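关于我们
首页 > 关于我们

Dilum 整理教室

我们教人收拾卧室，主要是收拾床上那一堆衣服。叠裤子、叠床单、换季装箱、给孩子的衣柜重新分格，这些事我们一年到头都在做，做到现在还是很喜欢！教室在 Clonach 楼的二层，楼下是一家修鞋铺，上楼右手边那扇漆成绿色的门就是。进门先换拖鞋，左边架子上的都可以穿，大码在最下面一层。

如果你是从朋友那里听说我们的，多半已经听过“床上课”这个外号了。第一次来的人总以为会看到一排桌子，结果看到的是床，铺着床单的真床。家里的衣服从阳台收下来，从行李箱里倒出来，十有八九就落在床上，那我们就在床上教。床有软硬，有坡度，床单会跟着衣服一起跑，这些在桌子上练多少遍都练不到。

怎么开始的

最早的时候没有教室，只有一个小区里的换衣会。Fung-ping Lam 那时住在那个小区，每到十月前后就在活动室里铺几块布，邻居把穿不上的衣服拿来交换。衣服拿来的时候都是一团一团的，她看着着急，就蹲在那里一件一件叠好再摆出去。有人站在旁边看她叠，看了一会儿问能不能教，于是换衣会的后半段慢慢变成了叠衣服的聚会，再后来换衣服的人少了，学叠衣服的人倒坐满了（那个活动室的椅子特别矮，叠一下午腰很受罪，我们现在对床的高度这么讲究，跟那几把椅子有很大关系）。

Benjamín Montecinos 是那时候加入的。他在酒店客房部干过很多年，铺床又快又平，四个角包得像信封一样。他第一次来，带了一条自己的床笠，当场演示怎么把松紧边翻进去叠成方块，大家学了一个晚上，笑声大得隔壁都过来看。到今天，“床笠一课”还是我们最受欢迎的一节，也还是他教，用的也还是那个翻法，只是中间加了一步，把两个角先套到手上再往下抖，手小的人也做得来。

Habibur Uddin 负责上门的部分。他原来做窗帘安装，对别人家的房间有一种很好的分寸感，进门先问哪个抽屉不要开，鞋放哪里，孩子几点睡觉。Zulkifli Ngau 管教室里所有布料类的东西，洗、晒、补、换，顺便管报名表。我们几个人加起来，就是整个 Dilum。

我们相信的一些小事

一间卧室乱起来，往往从床开始，收拾起来也可以从床开始。床面大，光线一般也不错，把衣服摊开，一眼就看得见手里到底有多少东西。很多学员第一次把整个衣柜的裤子都搬到床上，会吓一跳，会笑，会拿起一条说“原来你在这儿”。我们特别喜欢这个时刻。

我们不要求谁扔东西。你有很多条黑裤子，那就有很多条黑裤子，我们一起想办法让它们好认、好拿、好放回去。扔不扔、送不送人，你回家慢慢想，课上不讨论这个。

我们也不追求商店陈列那种平整。家里的衣服要天天穿，叠法要经得起一只手抽出来、另一只手还拎着包的早晨。一种叠法如果需要屏住呼吸才能放进抽屉，那它就不适合过日子，我们试过就不教了。这些年试过又放下的叠法真不少，有一种把袖子卷成小扣子的，漂亮极了，洗过两次的旧 T 恤一卷就散，我们舍不得，留在年底的联欢会上表演。

还有，慢一点没关系。左撇子请告诉我们，我们会站到你对面示范，方向一下子就顺了。

课上都做什么

基础课：从一堆到几叠

从最普通的一堆衣服开始。先不叠，先抖。每一件拎起来抖两下，里外翻对，裤腿拉直，扣子扣一颗就够。抖完的衣服随手按“上身”“下身”“小件”放成几堆，放的时候腰带那一头都朝同一个方向。这一步做完，床看上去可能比刚才还满，请放心往下走！

裤子我们教两种。第一种是对折再三折，适合抽屉；第二种是对折以后从裤脚往上卷，适合布箱和行李袋。牛仔裤、厚的工装裤用第一种，运动裤、薄的家居裤用第二种。裤裆那个突出来的小三角要先折进去，很多人家里的裤子总是叠不方，问题就在这个小三角上。叠的时候手掌顺着裤腿推一遍，推到头再折，褶子会听话很多。

上衣从领口下面一掌的地方开始定宽度，两边往里收，袖子跟着折回来。卫衣的帽子最后往下一翻，正好把整件衣服包住。毛衣请一定平放，不挂，这一点我们会念叨好几遍，请多包涵。

小件里最费时间的是袜子。我们不教“团成球”的办法，袜口撑久了会松。两只叠齐，脚尖往上折，再把袜口翻过来轻轻盖住，就可以立着放了。

基础课每人 252 元，包含一本手绘的折叠册和一只练习用的棉布袋。每班最多 13 人，再多床边就站不开了。

床品课：被套、床笠和那些滑溜溜的东西

这门课热闹！被套要先翻面，手伸到里面抓住两个角，再隔着布抓住被子的两个角，一口气翻过来，抖开。个子不高的学员可以站在床尾的矮凳上抖，也可以两个人一起，我们常常让不认识的两位搭档，抖完一床被子基本就熟了。

床单叠好以后，跟同一套的枕套放在一起，最省事的做法是把整套塞进其中一只枕套里，柜子里就只看到一个一个的小包。喜欢把花色露在外面的，可以反过来折，把最好认的那一块图案留在正面。有孩子的家庭尤其适合这么做，孩子会指着图案要那一套，自己就能抱出来。

滑的面料，比如仿真丝的枕套，先在下面垫一条毛巾再叠，毛巾会帮你抓住它。这个办法是一位学员教我们的，我们高兴得当场写进了折叠册。

换季课：十月和春天

换季课一年两轮，春天一轮，秋天那一轮放在十月。请带上你拿不准的那几件，厚外套、羽绒背心、婚礼上只穿过一次的裙子都行。课上会讲怎么看洗标，怎么判断一件衣服该挂还是该叠，箱子里先放什么后放什么。重的在下，轻的在上，最早要穿的那几件竖着插在边上。箱子外面的标签请写给半年后的自己看，写“冬天杂物”一定会后悔，写“厚袜子、围巾、灰毛衣”就很好。

箱子我们用过很多种，现在教室里用的是 Grallik 做的布面箱，他们的小作坊离我们不远，盖子按我们的意见改过一次，提手也加宽了。你用家里现成的纸箱完全没有问题，课上有一半时间我们自己用的也是纸箱。

亲子课：孩子的衣柜

四岁以上的孩子就可以来。课上孩子叠，大人看，这个规矩请务必配合（大人的手会忍不住伸过来，我们都懂）。孩子叠的衣服歪一点、鼓一点都算叠好了，能放进格子就鼓掌。柜子的格子高度按孩子的肩膀来定，最常穿的放在肩膀到肚脐之间，睡衣放在离床最近的那一格。

我们会用颜色和图案来认衣服，少用文字。有个小朋友给自己的抽屉画了一条鱼，因为他的泳裤住在里面，后来全家都管那个抽屉叫“鱼抽屉”。

上门整理

有些房间光靠说是说不清楚的，那就请 Habibur 去一趟。半天的上门整理是 698 元，他会带一只工具包，里面有软尺、标签纸、几只空的布袋、一卷棉绳，还有一块干净的薄床单，用来铺在你的床上，衣服倒出来就放在这块布上。整理从你最想先解决的地方开始，常常是床边那把椅子，几乎每个家里都有这么一把堆衣服的椅子！

上门之前请不要提前收拾。真的不用。平时什么样，就让我们看到什么样，你每天把包放在哪里、换下来的裤子搭在哪里，这些习惯都很有价值，我们会顺着它们来安排。有一位住户每天回家第一件事是把外裤搭在床尾，她觉得不好意思，想改掉。我们建议在床尾加了一根横杆，高度正好，她现在还是每天往那里一搭，床面就空出来了。

到现在，我们已经去过将近 300 户人家。每一户的叠法最后都有一点不一样，有的家里全部立着放，有的只把袜子立起来，其余照旧。回访的时候看到大家把方法改成了自己的样子，我们比什么都开心。

教室里的东西

来过的朋友都知道，我们的床品花得很。教室刚开的时候买的都是白色，觉得干净，结果学员一坐下就拘谨，连包都不敢往上放。后来 Zulkifli 在 Du Plessis 旧布店翻到一批花床罩和卡通床单，洗好铺上，整个房间马上就活了。有人进门会先找自己小时候用过的那种图案，找到了还要拍给家里人看。

练习用的衣服也是这么一点一点攒起来的。厚的薄的，有弹力的没弹力的，带拉链的，掉了一颗扣子的。我们特意留着一些不好叠的，课上轮流发，谁拿到那件没有肩线的蝙蝠衫谁就会得到全班的同情和帮助。

黑色的衣物尤其多。家里最常见的也是它们，一件叠着一件，领口在哪里、前后怎么分，暗一点的房间里根本看不清，摸着找也要找半天。放到花床单上就好认多了，边在哪里一下子就出来了，折痕偏了也看得出来。所以讲黑裤子那一节，我们总是先请大家把它铺到花色最亮的那张床上去。

常有人问的

要带自己的衣服吗？
基础课可以不带，教室里都有。想带的话，带三五件平时最让你头疼的就好，太多了路上也累。

男士可以报名吗？
当然欢迎！最近几个班里先生们还不少，有一位学会床笠之后回去教了整层宿舍。

腰不好，站不住怎么办？
靠窗那张床加高过，可以坐着叠。报名的时候备注一下，我们给你留那个位置。

学完会忘吗？
会的，大家都会。折叠册就是为了这个画的，翻到那一页放在床头照着叠就行。忘得厉害的话，欢迎回来旁听，坐在门边那一排，自己带杯子，不收费。

可以只学一种叠法吗？
可以，傍晚五点以后的练习时间随时可以进来问，碰到谁在就问谁。

有宠物的家庭要注意什么？
黑衣服和白猫的问题我们也没有完全解决。先用粘毛滚过一遍，再用微微潮的橡胶手套顺着一个方向抹，比反复滚要快。叠好之后请尽快放进抽屉，猫喜欢刚叠好的东西，温热的更喜欢。

最想让你看见的一节

介绍写到这里，说的都是规矩和价钱，可我们最喜欢的还是床面上什么都还没成形的时候。衣服软软地摊着，床单的花从旁边露出来，接下来怎么叠都可以。 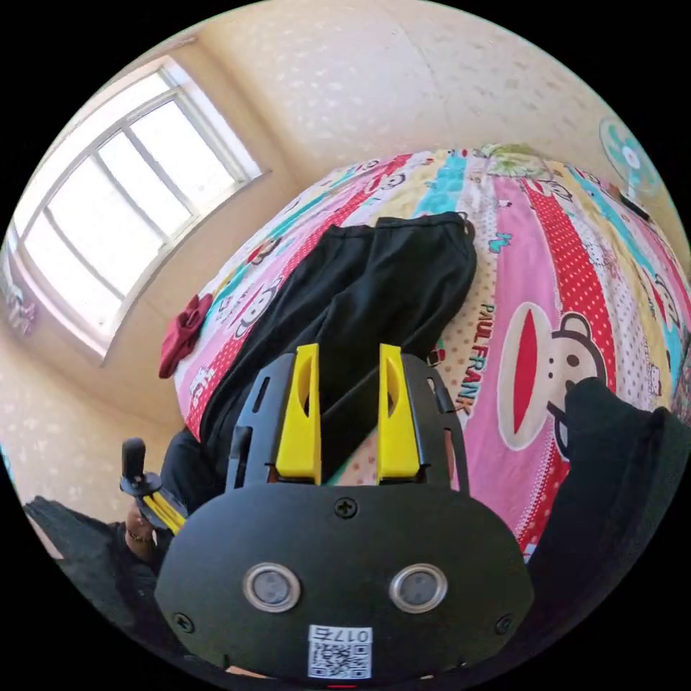
花床面上的黑色布料。
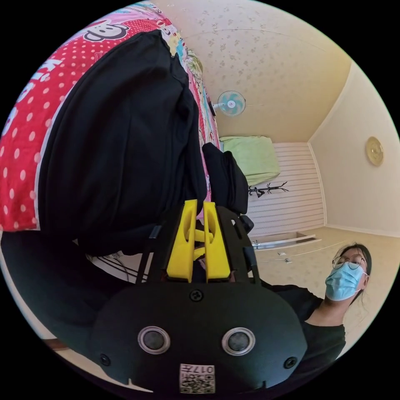
Fung-ping Lam

遇到一大块黑色的衣物，我习惯先找边。手从中间伸进去，碰到厚一点的接缝或者拉链就停下，沿着它往一头摸，摸到头就有了方向。裤子的话，找裤腰；外套的话，找领子；如果摸了半天发现是一只软塌塌的包，那就请它到旁边等一等，包里的东西掏空以后再说，装着东西的包怎么折都是鼓的。

找到方向以后，把长的褶子顺着推开。请推，不要拽，拽久了斜纹的布会歪。从靠近自己的一头往远处推，手掌放平，推两三遍就差不多了。推不平的折痕先不管它，叠进里面那一层就好，穿上身走几步路也就开了。

小件放在大件的上首，别压在下面。这是我在换衣会上学来的，那时候总有人找不到自己的帽子和手套，最后都在大衣底下。现在我叠完一件大的，才去碰旁边小的，两样不混着拿，床上就一直是清楚的。

还有床单本身。花色越热闹，越容易让人忽略它也皱了。叠衣服之前先把床单四角拉一拉，尤其是靠墙那一边，衣服放上去才不会跟着往下滑。卡通床单洗之前请翻面，印花会耐久很多，我们教室里那些旧床单都是这么洗的，Zulkifli 对这件事非常坚持，谁忘了翻面他都看得出来。

我自己家的床上此刻也有一堆没叠的，写完这一页就去。也很想看看你家那一堆是什么样子，带来吧，我们慢慢叠！

来找我们

地址：Clonach 楼二层，绿色的门。楼梯有点陡，推婴儿车的朋友请按楼下的铃，我们下来帮忙抬。

开放时间：上午九点半到晚上七点。中午十二点到一点我们吃饭，门开着，可以进来坐，只是可能会被分到一碗汤。

报名：基础课和床品课每个月开新班，亲子课按人数凑班，换季课请提早登记，十月那一轮总是先满。到教室填表，或者让来过的朋友替你带一张表回去都可以。

上门整理：请直接找 Habibur Uddin 约时间，说清楚几楼、有没有电梯、最想先收拾哪里。

床品课和床笠：Benjamín Montecinos

旧布料捐赠与报名表：Zulkifli Ngau。床单、被套、枕套、深色长裤我们都收，洗干净叠不叠都行，叠的部分交给班上的同学。毛巾目前太多了，柜子关不上，过一阵再收。

折叠册勘误：第一版里卫衣那一页，第三步和第四步的图画反了，先收袖子，再翻帽子。手上有第一版的朋友可以来换新的，也可以自己拿笔改一下。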